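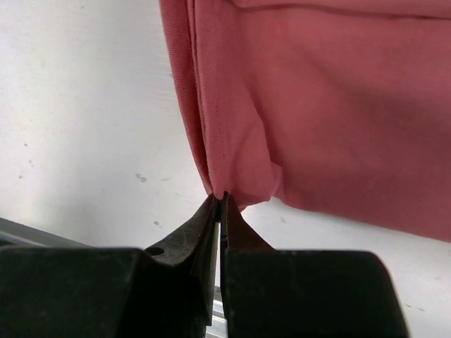
Fandik fabric handling kit, trial unit: pre-use safety check with my comments
Checked by: Mariama Asante
Second pair of eyes: Naveen Vishwakarma
Date: December 2, 2023

I've used the checklist that Ditel supply with the kit and scribbled under each line. We've got the thing on a 30 day trial, so please read the comments and not just the passes!

1. Emergency stop within reach of the operator
Pass. Big button, good solid click. I'd like the lead to be longer though, as at the moment it only suits somebody standing on the left (Naveen is fine with that, I'm not).

2. Arm base bolted down, no rocking
Pass after tightening. One of the back bolts took nearly half a turn, so please put this on the weekly sheet.

3. Fingers: condition and fit
Pass with a note. These are the broad-based black ones that taper to a point, and the left finger is a bit scuffed. Nothing deep that I could feel, and no burrs. I ran a scrap of lining over both tips and it didn't snag.

4. Pinch point hazard at the fingertips
Needs action. The tips come together on a very small area, lovely for picking up one corner of cloth and rotten for your own fingertip. Ditel's sheet says to keep hands out while the cell is live but there's no warning label anywhere near the gripper. I've asked Geeta Dhillon to order some.

5. Grip on a folded or hemmed edge
Pass. I used the pinkish-red twill for this one, taking it by the bottom corner next to the stitched fold. It does bunch up into little creases where the fingers close, so have a look at your finer fabrics afterwards before you promise anybody a crease-free finish.

6. Cloth hanging clear of moving parts
Pass for small pieces. For anything longer than 700 mm I'd want the arm raised first. Shivam wants to try curtain panels and I've told him not yet.

7. Work surface clean and free of loose bits
Fail, minor. There are little grey specks on the white surface. I don't know if it's lint or something else, but a wipe down before every run is no hardship. Cloths are in the drawer under the printer.

8. Speed limit set for trial use
Pass. Locked at 40 per cent. Amr Lamrani has the password, and he's been told not to share it, even if you ask nicely.

9. Behaviour on power loss
Not tested. The handbook contradicts itself here: page 12 says the grip holds, the back cover says it releases. I've emailed Ditel and I'm not signing this line until they answer.

Overall: fine to carry on with small pieces, two people present, items 4 and 9 still open. I do like it, for what that's worth, and it's far quieter than the Harkov one we tried in November. Next check when the labels arrive.

M. Asante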